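Kendier双腕キット、借りて9日たったので使用感を書いていきます。長いです、たぶんかなり長いスレッドになる。2021年12月20日(月)

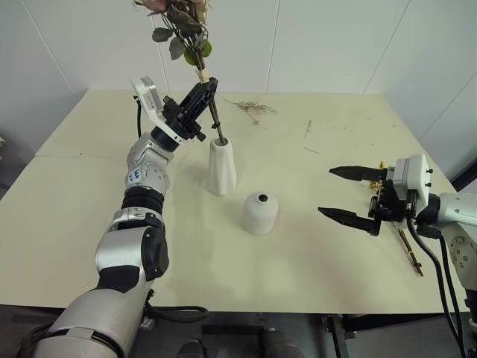
左手がドライのバラの束、茎を背の高いほうの白い花瓶の口へ。右手は指を開いたまま。

まず立場から。Parksteadの評価機貸出に普通に申し込んで、普通に抽選で当たりました。お金はもらっていないし、原稿チェックもなし。往復の送料だけこちら持ちです。なので気になったところもそのまま書きます。でも先に言っておくと、すごく楽しいです!!

Kendierは腕が2本、グリッパーと手元のセンサー箱まで揃った状態で届くキットです。動かす側のソフトはUndikという別名がついていて、ライセンスは貸出期間中は込み。買う場合は年ごとの更新になるそうです(金額は見積もりベースとのことなので書かないでおきます)。

箱を開けて最初に思ったのは、重い!でした。腕は一本ずつ別の箱で来るんですが、それでもひとりで台の高さまで持ち上げるのはやめたほうがいい。説明書の最初のページに「ふたりで」とちゃんと書いてあります。読んでからやりましょう(読まずに腰をやりかけた人より)

梱包は感動レベル。腕の形にくり抜いた緩衝材に、どの順番で抜くかの番号が印刷してあって、戻すときも逆順に入れるだけ。返却が前提の貸出機でここが雑だと地獄なので、わかってる人が作ってるなあと。

台への固定は付属のクランプかボルト止めかを選べます。うちはボルト。クランプでも動くには動くけど、速く振ったときに根元がわずかに鳴くのが気になって、初日の夜に付け替えました。テーブルに穴をあける覚悟のある人はボルトのほうをおすすめします。

キャリブレーションは拍子抜けするほど短い。画面の指示どおりに腕を手で持って決まった姿勢にして、ボタン、次の姿勢、ボタン。左右それぞれやって、最後に両手の指先を同じ一点に合わせて終わり。コーヒーを淹れに行く暇もなかった。

ただし最後の「同じ一点に合わせる」が微妙に難しい!指先が細いグリッパーなので、見る角度を変えるたびにちょっとずれて見えるんですよね。真上と真横の両方から確認するといいです。マニュアルには正面から見ろとしか書いてないので、ここは加筆してほしい。

グリッパーの話をします。今回いちばん気に入ったところ。黒くて先の細い二本指で、開くとちゃんと長い。太い指だと茎の束の中に入っていけないんですけど、これは葉っぱのすきまにすっと差し込める。細いもの好きにはたまらない形です。

その上に白いセンサーの箱が乗っています。見た目はちょっと頭でっかちで、最初は「狭いところでぶつけそう」と思いました。で、ぶつけました(花瓶の口に)。花瓶は無事、箱も無事。一回やると手が覚えるので、それからは自然によけるようになります。

ケーブルについては言いたいことがある。グリッパーから出ている黒いケーブルが、腕の外側をたらんと垂れます。動作に支障が出たことはないけど、手首を大きく回す前にどっちへ垂れているか毎回目で確認する癖がつきました。腕の中を通してくれたら最高だったなあ。

サポートに聞いたら、面ファスナーのバンドで腕に沿わせてもいいけど、きつく締めるのは禁止、とのこと。遊びがないと手首を回したときに引っぱられるからだそうです。なるほどね。うちは結局バンドなしで、垂らしたまま運用しています。

で、なんで花なのかというと、いつも積み木とかマグカップとかばかり掴ませていて飽きたからです。それと、硬いものだけで評価すると、どのグリッパーもだいたいよく見えてしまう。ドライフラワーは軽くて、引っかかって、崩れる。性格が悪い素材です。最高。

課題はシンプル。白い陶器の花瓶をふたつ置いて、花材を挿していく。ひとつは背が高くてカットの入った、口へ向かう線のきれいなやつ。もうひとつは背が低くて上がドーム型に丸く、てっぺんに小さな穴があいているやつ。この低いほうが曲者なんですよ…

背の高いほうは素直です。束の茎を握って、口の真上に持ってきて、まっすぐ下ろす。束の根元はテープで巻いてまとめてあるので、テープのすぐ下を握るのがコツでした。上のほうを握ると、束の先が首を振って狙いが定まらない。

下を握りすぎてもだめで、今度は指が花瓶の口にあたります。「テープのすぐ下、指の下に挿しこむ分の茎が残る位置」。ここを見つけるまでにだいぶかかった。逆に言うと、見つけたら急に上手くなります。この急に上手くなる瞬間が楽しくてやってるところある。

低いほうは穴が小さいので、細い茎を一本ずつしか相手にできません。しかもドームが丸いから、穴を外すと茎の先がつるっと滑って逃げる。滑った茎を追いかけると今度は花瓶が動く。右手で茎、左手で花瓶を軽く押さえる、という両手仕事になります。

ここで双腕のありがたみが来る!片腕だと花瓶をテープで台に貼るとか、そういう工夫に逃げるしかないんですけど、押さえる手があるとそのまま人間のやり方でできる。しかも押さえる力の加減が手元に返ってくるので、花瓶を押し倒さずに済みます。

操縦は、手元の小さい腕を動かすと向こうの大きい腕がついてくる方式。遅れは感じません。と言い切りたいところだけど、Wi-Fiで試した日はさすがにふにゃっとしました。有線にしたら消えた。取扱説明書にも有線推奨とあるので、これは私が悪い。

力の返り方は「あ、触ったな」がわかる程度で、硬い柔らかいの区別までは難しいです。茎がぱきっといく直前の感じ、あれは手に来なかった。なので茎は目で見て守る。カタログの「繊細な力覚」という言い方は、花材が相手だとちょっと盛ってるかな、と思いました。

握力の上限はUndik側で設定できます。初期値のままだと乾いた茎には強すぎ。うちは下から少しずつ上げていって、束が自重で抜けないぎりぎりの少し上にしました。左右別々に設定できるのがえらい。束用の左と、細い茎用の右で、全然違う値になってます。

設定値にメモをつけて名前で保存できるのも地味にうれしい。「バラ束・左」「細茎・右」みたいに。うっかり上書きすると警告が出るし、前の値にも戻せます。こういうところがちゃんとしているソフトは、だいたい他もちゃんとしている(個人の感想です)

困ったのは、花材のくずです。掴むたびにぱらぱら落ちて、台の上にたまる。台がクリーム色なので見た目にはまあ許せるんですけど、黄色い小花のかけらなんかはグリッパーの下にちょうど集まってくるんですよね。やるほど散らかる。

指の内側のゴムにも細かいのがつきます。放っておくと滑る。台をはらうのと一緒に、乾いた布でさっと拭くのを習慣にしたら、つかみ損ねが目に見えて減りました。指のパッドは工具なしで外せるので、気になる人は外して拭くといいです。替えも同梱!

記録の話もします。Undikは操縦中の動きとカメラの映像をまとめて録ってくれて、一回の作業がひとつの記録になります。9日間で録れたのは1,002本。そのうち花の課題が111本。残りはウォーミングアップと、布たたみと、コップの移動です。

111本って少なく見えますよね。私もそう思う。でも花は一回ごとに並べ直しがあるし、折れたら花材を替えるので、どうしても進まない。コップはどんどん録れます。飽きるけど。

録画の開始と停止が足元のペダルでできるのは大正解!両手がふさがっていても区切れるし、失敗したときは長押しで「失敗」の印がつく。あとで見返してより分ける手間が全然違います。このペダルだけ単品で売ってほしいくらい。

ひとつ罠があって、ペダルを踏んでから録画が始まるまでに一瞬の間があります。音が鳴るまで待たないと、動き出しが欠けた記録になる。最初の日はこれでだいぶ捨てました。音が小さいので、ヘッドホンしてる人は気づかないと思う。音量設定ほしい。

記録の確認は付属サービスに出せます。Cabanatuanにある確認チームが、録ったものを一本ずつ見て、区切りの位置や失敗の印を直して返してくれるというもの。貸出期間中に一度お試しできたので、花の分をまるごと送りました。

返ってきたのは翌々日の朝。直しがていねいでびっくりした。「ここで茎が花瓶の縁に触れています、成功扱いでよいですか」みたいなコメントが個別についてくるんです。自分では成功で流していたやつで、見返したらたしかに触れてる。うわ、恥ずかしい。でもありがたい。

一方で、花の用語が通じにくいところはありました。「挿す」と「立てかける」の区別が最初はごっちゃになっていて、こちらから短い説明を送り直したらすぐ揃いました。課題の説明文は、自分が思う倍くらい細かく書いておくのがいいです。

学習させた結果はどうなの、と聞かれそうなので先に。背の高い花瓶に束を入れるほうは、ゆっくりながら自分で入れるようになってきています。束の向きがいつもと同じならかなりいい感じ。向きを大きく変えると、口の手前で考えこむみたいに止まる。かわいい。

低い花瓶の小さい穴は、まだ全然です。穴の近くまでは行くのに、最後で滑る。これはキットのせいというより、記録の数と私の操縦の下手さのせいだと思っています。お手本が滑ってるんだから、そりゃ滑るよね…

学習は手持ちのパソコンで回しました。Undikから書き出した形式がそのまま読めて、変換でつまずかなかったのが一番ありがたかったかも。前に触った別のキットでは、時刻のずれを直すだけで週末がつぶれたので。

安全まわり。非常停止は手元と台の横にひとつずつあって、どっちもちゃんと大きい。押すと腕はその場で止まって、だらんと落ちません。束を握ったまま止まるので、花瓶の上に花材が降ってくることもない。何度か本気で押したけど毎回ぴたっと止まりました。

復帰の手順はちょっと長いです。解除して、画面で確認して、左右の腕をそれぞれ起こして、グリッパーを開くか保つか聞かれて、ようやく再開。安全のためなのはわかるので文句ではないです。ただ「開く」のボタンが先にあるのは怖い。束を落としました。

動作音は静かなほう。手首を細かく動かすと小さくジーと鳴るくらいで、隣の部屋には聞こえません。夜に作業する人にはここ大事ですよね。グリッパーを勢いよく閉じるとカチッと言います。好きな音。

熱もほとんど気にならず。長く続けて動かした日に、肩に近い太いところがほんのり温かいかな、くらいでした。12月で部屋が寒いので、夏にどうなるかはわかりません。

設置場所は思っているより広めに見てください。台に収まっていても、肘が外に張り出します。うちは壁が後ろに近くて、腕を引く動きで何度かひやっとしました。Undikに「ここから先は行かない」の壁を置く機能があるので、最初に設定しておくのがいいです。

その見えない壁、置くのも簡単で、腕の先を壁の手前まで持っていって登録するだけ。操縦中に近づくと手元の腕がぐっと重くなって教えてくれます。力の返りがいちばん気持ちいいのはこれかもしれない。むにゅっと押し返される感じ。

欲しいもののメモ:ケーブルの内蔵、開始音の音量、復帰画面のボタンの順番、マニュアルの指先合わせの図。あと手元の腕の握りがちょっと大きい!手が小さい人は長時間だと親指の付け根がつらいです。私は薄い手袋をしたらましになりました。

向いていそうな人。両手を使う細かい作業を録りためたくて、組み立てから自分でやる時間はない、という人にはかなり合うと思います。逆に、腕をばらして中身をいじりたい人には物足りないはず。関節のカバーを開けると保証が切れるので。

問い合わせの返事はだいたい当日中に来ました。日本語で送って日本語で返ってくる。ケーブルの件も復帰ボタンの件も伝えてあって、ボタンのほうは次の更新で直すかも、という返事。直ったら追記します。

花材について質問が来てたのでここで。ドライのバラは茎が太くて練習向き、葉がかさばるので握る位置の勉強になります。黄色い小花のついた細いのは上級者向け。すぐ折れます。最初に買うなら、折れてもいい安いのをたっぷりどうぞ。

花瓶はどっちも陶器で白。白い花瓶は口の暗さが映像でくっきり見えるので、操縦していても狙いやすかったです。ガラスも一度やってみたんですが、縁がどこだか画面でわからなくて早々に降参。ガラスが得意な人、やり方教えてください。

貸出はもう少し残っているので、明日からは低い花瓶だけに絞って録ります。茎を少し斜めにして、穴の縁に沿わせながら入れるのを試したい。人間の手だと無意識にやってるやつです。

布たたみの話も書きたいけど、それは別のスレッドにします。質問はリプでどうぞ、操縦してないときに返します!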